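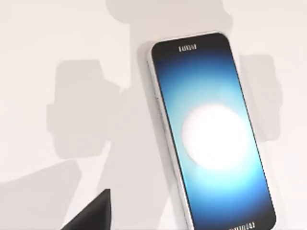

Troels Vigfúsdóttir wrote:
> The strip at Farahani is listed as 3,000 feet, but the last 423 feet at the
> north end are soft after any rain. I walked it in June. Has anyone taken a
> loaded four-seater in there since they mowed?

I went into Farahani twice this month, both times light on fuel. I landed to the south and was slow enough to turn off well before the trees. Departing was the part I had to plan. There is a ridge on the south side, so I climbed to 1,000 feet above the field before turning toward Nilludora.

The soft section is still soft. I would treat it as unusable and work your takeoff numbers without it. With four people on board I would not go on a warm afternoon.

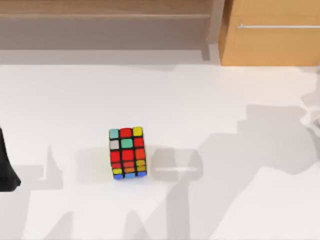

Cube on a white floor.

Fuel is the other thing. The pump at Trorier is out of service until further notice, so the nearest is Zometti. Call ahead, as the office there closes early and the card reader does not take every card. Tie-downs at Farahani are grass only, so bring your own stakes and ropes.

If anybody has been in from the north lately, please post what you found. I have only used it in the one direction.

Print this message | E-mail this message
Shares: 3 | Comments: 0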